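Search this site... Go

Home | Builds | Wiring | Motion | Downloads

Setting up a two-arm cell on a shared rail

Filed under: Workshop Robotics, Fixtures, Calibration

Drodard cell notes, revised 17 May 2022

These steps cover alignment of two arms on a single aluminum rail inside a three-sided enclosure. Printed parts and wiring are on the Builds page. The Stefanou base plates must be fitted first.

1. Set the plates. Slide both mounting plates onto the rail and leave the bolts finger tight. Plate centers are 400 mm apart. Square each plate to the rail, then torque the bolts in a cross pattern. Recheck after the first hour of motion.

2. Route the cables. Run each wrist cable back along the forearm and leave a loop at the wrist. The loop must clear the elbow through full travel. Do not tie the camera lead to the moving side of a joint.
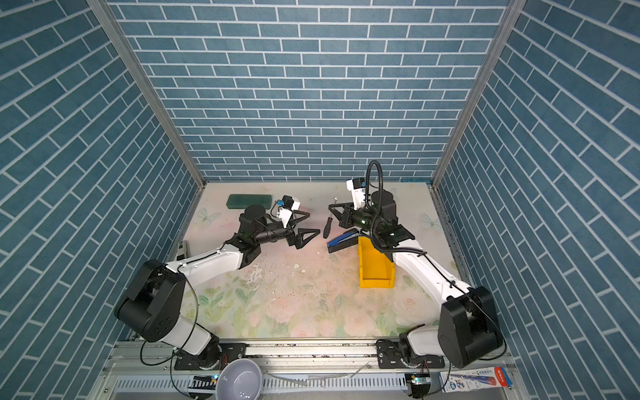

Both arms over the mat, with the stapler and yellow bin near the right arm.

3. Home the joints. Power one arm at a time. Run the Kiretti homing script and save the offsets to that arm's own file. Swapped offset files are the usual cause of a first-day collision.

4. Find the shared point. Jog both arms at low speed until the grippers face each other over the middle of the mat. Stop with the tips short of contact and store the pose on both controllers. Repeat from a different elbow position. If the two readings differ by more than 13 mm, go back to step 1. 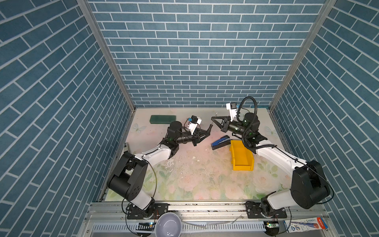
5. Check the wrist cameras

Open each stream separately. Both fingers should enter from the bottom of the view, with the gap between them clear. Place a flat object with straight edges toward the back of the mat and compare its long edge with the horizontal. Correct tilt at the bracket, not in software. Lock exposure once the lights have been on for 17 minutes. A patterned mat is fine for manual driving, but the Ironell detector may need its threshold raised to 40.

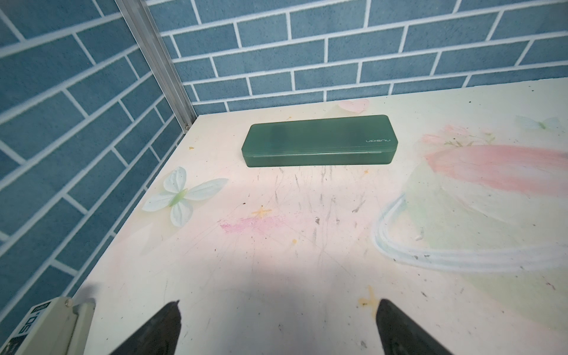
Wrist view with the green case between the open fingers and the back wall.

6. Save the setup. Copy the offsets, shared pose and exposure values into one folder. Repeat steps 3 to 5 after any plate is moved.

Previous: Rail and base plates | Next: First pick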